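Perception and planning sync, laundry task
Arnside lab, October, 10:00 start

**Carried over from last time**

- Tikham logging branch is merged. The old branch can be deleted.
- Depth calibration on the head camera was redone. Numbers are in the shared folder.

**1. Drum segmentation**

The Fluvum model still confuses the drum wall with objects inside it. Bright spots on the perforations come back as small detections, and the blue reflections are the worst of them. The validation set is now 3454 images, of which 162 have at least one false detection inside the drum. Agreed to mask the drum wall using the door ring fit before running the detector. Raising the confidence threshold was discussed and rejected, as it drops real items in the shadows between the lifters.
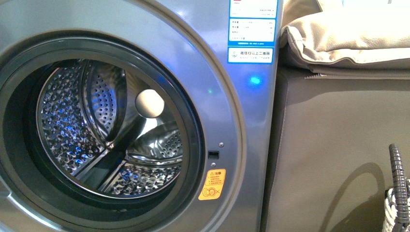

*Item 1: pale ball near the center of the drum, with blue reflections on the perforations.*

The ring fit needs care when part of the ring is out of view. It should fall back to the inner edge of the gasket. Warning stickers and labels on the front panel are to be ignored by the text filter for now.

**2. Reach planning**

Kanaujia planner times out on almost 143 of the logged drum goals. Most failures are goals close to a lifter, where the collision mesh is too thick. The mesh will be rebuilt with the lifters as separate parts. Drum angle is currently assumed fixed. It was agreed that the planner should take it as an input, estimated from the lifter positions at the start of each attempt.

Open question: whether to replan when the estimate changes partway through a reach. Left until the new mesh is in.

**3. Tooling**

The replay viewer drops frames when 2 camera streams are open. Cause not found. Use one stream at a time until it is fixed.

**Actions**

- Perception: drum mask, then rerun validation
- Planning: split mesh, drum angle input
- Tooling: profile the viewer and report back

Closed at 10:50.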